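4.2 Small tables, small things

What delighted us most in the home visits was how much goes on at the little table in the corner. We logged 114 tidying episodes across 29 households, and the side table turned up far more often than the kitchen bench, our own favourite going in. People lift, wipe, shuffle and put back, all in a space barely bigger than a tea tray! 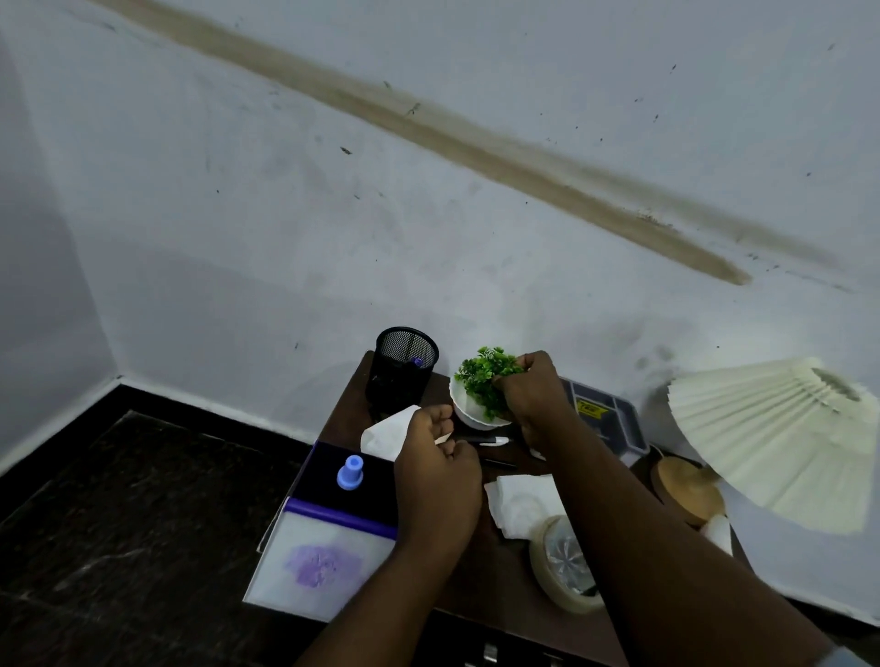
Page last changed: Saturday, 4:10 pm

Figure 3. Tidying at a corner table: one hand on the leaves of a potted artificial plant, the other holding a crumpled white tissue.

Figure 3 is a lovely case of what Ondieki and Waweru call "shared duty", where each hand has its own object. The plant is held by its foliage, a grip we coded separately from holding the pot (see Table 2). Pens are a richer story. A mesh pen holder stands at the back of the table in Figure 3, yet a marker and a thin black pen lie out on the tabletop, and this split between holder and surface recurred in homes from Ogola to Zakberg. We coded such items as "resting out" whatever their distance from the holder.

Lidded containers, like the divided plastic organizer and the round wooden one in the same figure, behaved quite differently in our coding. Tanui suggested treating them as landmarks, the fixed colour and shape around which everything else gets arranged, and we take up that idea in Section 4.3.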